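Tromine Bin Station Kit
Part no. 729-B

The Tromine kit is a bench-top picking station for labs and small shops that need to run repeatable bin trials with a robot arm. It comes with a sloped-wall metal bin, two rim clamps, a cable guide set and the Ullton practice sheet, which sets out how the station should be mounted, checked and cleaned.

Mounting

Clamp the bin at the rim before the arm is powered. The bin must not shift when pushed by hand from any side. Re-teach the floor height each time the bin is moved, even if it goes back to the same marks. For first runs, keep arm speed at or below 200 mm/s. 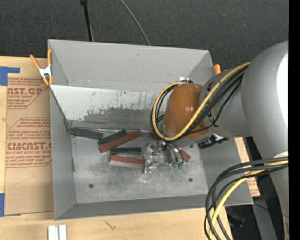

Cables

Leave enough slack at the wrist for full rotation, and jog the wrist to both limits with the gripper raised before starting a program. No loop should touch the bin wall at the lowest pick point. Tie-offs go on the arm links, never on the gripper plate.

Before each shift

Check the fingertips for wear and replace them as a pair.
Test the emergency stop and write the result in the log.
Wipe the bin floor. Stains on the walls are acceptable unless the vision system reports false edges.
Keep hands out of the bin while the arm is enabled.

Specifications

Bin width at rim: 397 mm
Clamp opening: 46 mm
Supplied documents: practice sheet, log template, risk assessment form

The practice sheet was revised in March by Yutong Wan. It does not replace the arm maker's manual or your local safety rules. Where they differ, follow the stricter one.

Spare clamps and Estell fingertips are sold separately.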